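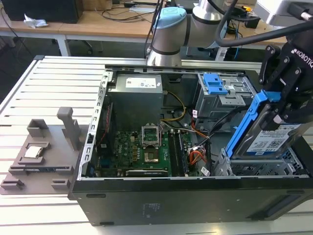
I keep hearing that once you have enough demonstrations, the rest takes care of itself. I've been collecting them at Turness since February and I'm less sure every week.

Our task is PC assembly: drive, CPU, memory. A person steers the arm through each step, we record it, and the recording goes in the pile. The pile stood at 2229 when I left last night. It sounds like a lot until you ask what's in it. Same bench, same make of case, lying on the same side. The parts wait in the same printed fixture. Homa Soltani did most of the drive insertions, so what we have is a large library of how Homa likes to put in a hard drive. She tips it a little and feels for the rails. I push straight and swear. Guess whose episodes got thrown out.

Last month I went through 51 of the drive episodes by hand. In 7 of them the label said "success" and the drive was plainly not seated. That label comes from the operator pressing a key at the end, usually while reaching for the next part. I asked whether we could go back and check the rest and was told the model would average it out. Maybe. I'd like to see the average.

The people at Geltum want us to double the count before anybody changes the setup. I would take 2 other cases and a different table over another thousand of these. I'd also keep the failures, labeled as failures, especially the ones where the carrier catches and the operator backs off and tries again. Those are the only recordings where I learned anything myself.

Anyway, we start again at 8 tomorrow, with the same case.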